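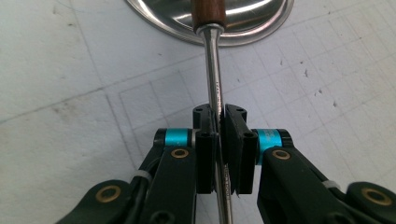 Jesdale to Equip 12 Repair Benches With Hand-Held Grippers

CULEL, 22nd March - Jesdale has approved its equipment plan for the coming year, and we couldn't be happier with where the money is going! The plan pays for 12 hand-held grippers, one for each bench in the Culel repair shop, plus spare finger pads, cables and a shelf of replacement bushings.

Each bench set is budgeted at $2,801, training included. The first four sets go in this spring and the rest follow by August, so the shop can keep taking in work the whole time.

"Our bench staff handle screwdrivers all day long, and they had a real say in this," said Najwa Shboul, head of operations. "They tried the grippers on their own tools and came back with pages of notes - great notes, too."

Parts and service will come through Matei under a 60-month agreement. Jin-sol Maeng will run the training sessions, which are open to both shifts.

A decision on robot arms for the same benches will be made in next year's budget.

Contact: Iolo Kneath, Jesdale press desk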